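# Gray box building with the brick back wall: paint it or leave it?

**Skedlow**, October 28, 2018
On the white round table for now.
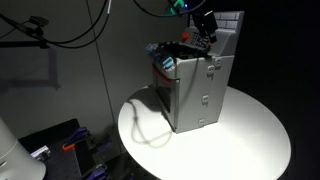
## Replies

**Masilela**
Leave the grey alone. I'd only touch the brick panel, with a thin brown wash wiped off the raised bits. The red band is enough colour.

**Emen**
Disagree. Plain white brick looks unfinished next to all those dark parts on top. Paint the walls too. A 15 ml pot of primer will do it.

**Skedlow**
Would paint clog the slots in the four clips on the side?

**Masilela**
It can. Mask them first.

**Emen**
Or brush round them. I've never masked a clip and mine still close.

**Masilela**
Mine didn't. I spent an evening scraping them out with a pin.

**Skedlow**
Wash on the brick first, then. I'll decide on the walls in March.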